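HOME & TABLE | Color at Home
Print this article
E-mail this article

The Plate and the Block

Plain plastic plates have been sold next to building blocks for as long as both have been made in colors, and few people think of them as belonging together. A small number of makers now sell them that way. The idea is to put a few round dishes and a few soft cubes on a pale surface, keep every color between green-blue and purple, and leave the rest of the surface alone.

The look depends on restraint in one part of the color wheel. Red, yellow and orange stay in the drawer. What is left is a narrow band, and the eye starts to pick out differences it would skip in a brighter set. Lavender beside periwinkle is a closer match than most people would choose for a sofa and a cushion. On a table, at the size of a dish and a block, it works.

Citano, which sells tableware for children and for people who eat outdoors, brought out its cool range in February. The range has 9 colors. The company began with 294 color chips pinned to a wall in its workroom in Estutov and took them down over one winter. The blues were the hardest to cut.

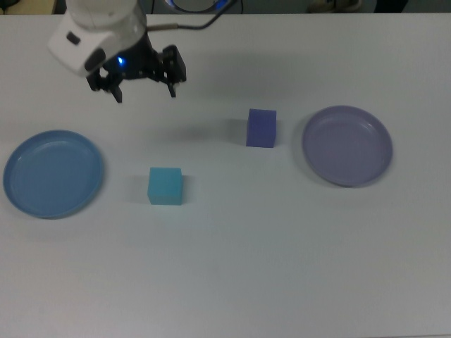
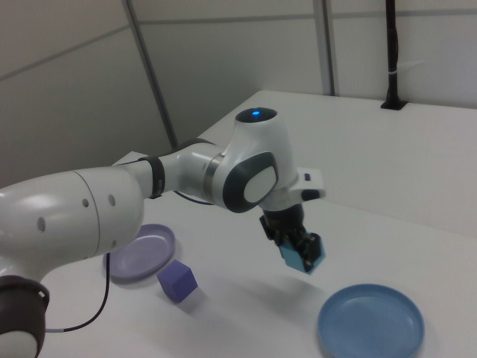

COLOR AND SHAPE

Two plates and two cubes are enough to show how it goes. The plates are round and shallow with a raised rim, one blue and one in the lavender family. The cubes are matte, one closer to teal and one closer to violet. On a white tabletop the rims stand out first and the flat sides of the cubes after that.

A matte surface matters more than people expect. Gloss picks up the window and the ceiling light, and a glossy blue turns white along one side. A matte cube keeps its color on each face, with the top a little lighter than the front in daylight.

Foam is the usual choice for the cubes. It is quiet when it lands, and it does not chip a plate or dent a table. The drawback is that foam marks. A fingernail will leave a line in it, and pale colors show pencil. Yalçınkaya, a workshop that cuts foam for upholsterers and now makes blocks as a sideline, turns out 800 cubes in a batch and sets aside any with a torn corner. Those go into floor cushions.

Plates are easier to live with. Plastic with a rim can be stacked, washed in a basin and left to drain on a towel. Scratches from a fork show more on dark colors than on light ones, so families who plan to eat from them tend to buy the light blue. The lavender is more often kept for keys, beads or sewing pins.

The table underneath should be white or close to it. Diston, a housewares shop, tried the same pieces on oak for its spring window and changed to a white top after two days. The wood made the purples look gray. The shop had ordered 200 plates for the season and moved the rest of the display onto white as well.

For storage, a flat drawer is better than a bin. Foam pressed under a stack of plates will take the curve of the rim and may hold it for several days. Keep the cubes on one side, the plates on the other, and both out of direct sun, which fades violet sooner than blue.

Filed under: Tableware, Color, Small Objects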